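Kitchen and Bench Notes: Handling Tips from the Hodholm Open Day

Filed under: storage, table care, crockery, soft goods
Last revised 10th September

The Cleveck workshop at Hodholm opened its manipulation benches to the public for an afternoon, and these notes were taken there. The household content is higher than expected. A two-arm machine picking up a mug has the same problems as a person clearing a table with full hands or sore wrists, and the operators have had to write down things most of us do without looking. What follows has been sorted by item, with the test results from our own kitchen added where we have them.

Laying out before you start

Cleveck operators set out a table so that each item has clear space on every side before the first pick. The reason given was that a gripper finger needs room to get down beside an object as well as across it. The same applies to a hand in an oven mitt. If a bench is crowded, slide the low items forward and leave the tall ones at the back, where they will not be knocked by a forearm reaching over.

A surface with lines on it is useful for this. Anyone with a tiled or scored benchtop can use the joints as a guide when setting out baking tins or jars for filling. On a plain benchtop, a strip of masking tape parallel to the front edge does the same job. Remove it the same day or the adhesive will need eucalyptus oil.

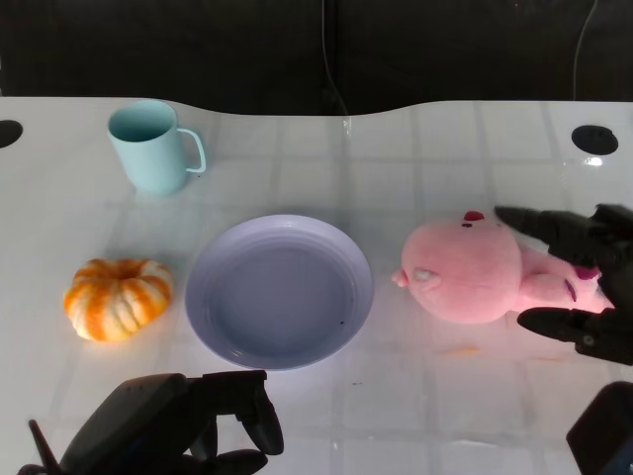
Mug, striped pumpkin, lavender plate and pink plush on the demonstration table.

Picking up soft things

Soft items are harder than hard ones. A cushion or stuffed toy gives way under pressure, so the grip feels secure before it is. Two rules from the bench:

1. Go over and under, with one side of the grip on top and the other beneath. A pinch from above takes hold of the cover only, and over time it pulls the seams.
2. Take hold at the thickest part of the body. Ears, arms and tails are stitched on and are the first things to come off.

For washing, the same logic applies. Lift a wet plush toy out of the tub with a flat hand or a slotted spoon underneath it. Wet filling is heavy and will tear a seam that holds up perfectly well when dry. Press the water out in a towel and dry the toy flat on a rack, turning it at intervals. A toy hung by the ear dries out of shape.

Plates

A flat plate on a flat bench is the most awkward item in the kitchen for a mechanical hand and for anyone with arthritis. There is almost nothing to get a finger under. Options, in order of preference:

- Slide the plate until the rim overhangs the front edge of the bench, then take it from below with the thumb on top. Keep the other hand ready.
- Park plates on a folded tea towel. The rim lifts at the edge when the cloth is pressed down.
- Choose plates with a broad rim for daily use. Keep the rimless ones for guests.

Do not stack plates of different diameters with the smaller one underneath. The upper plate rocks, and any grit caught between the two will mark the glaze.

Mugs

Store mugs with every handle pointing the same way. At Hodholm this was treated as a matter of planning, as the approach is worked out from the handle. In a cupboard it simply allows more mugs per shelf and fewer chips. We turned ours to the right in January and have kept to it.

A mug on its side should be treated as a rolling object. Steady the body first, then stand it up by the handle. Reaching straight for the handle tends to push it away, and a mug near the edge of a bench does not need much of a push.

Small pumpkins and other squat produce

Lift by the sides with the fingers spread into the grooves between the ribs. Never lift by the stem. A broken stem leaves an open scar, and rot starts there. Store in a single layer on slatted shelving with air between the fruit, and wipe off any soil with a dry cloth before they go in. Check the undersides whenever the shelf is swept.
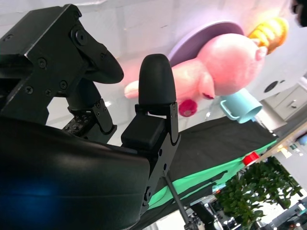
Edges deserve a note of their own. Cloth draped at the side of a work surface will catch on a cuff, a handle or a bracket, and whatever is resting on the cloth goes with it. Fold loose fabric under and hold it with tablecloth clips, two to a side. Keep small items off the cloth altogether. Potted plants should stand clear of the working side, at a distance of at least one full arm's reach, so that leaves and potting mix stay out of the food.

Wiping down

Glossy white tops show everything. Yellowish smudges generally respond to a paste of bicarb and water, left for 9 minutes and wiped off with a damp microfibre cloth. Do not scrub. Gloss lost to an abrasive pad will not come back with polish. Buff dry in one direction, then look along the surface at a low angle toward the light to find what was missed.

Grip pads

Breditz silicone dots, sold for cupboard doors, can be fixed to tongs and jar openers for extra hold. Degrease the metal with methylated spirits first and allow it to dry fully. Our set has done 89 washes by hand with 2 dots lost, both from the same pair of tongs. They are not suited to the dishwasher. The Miranda sleeve type is thicker and stays put better, but it traps water at the hinge and has to be taken off for drying.

Related pages: Removing tape residue. Drying racks compared. Cupboard layouts for limited reach.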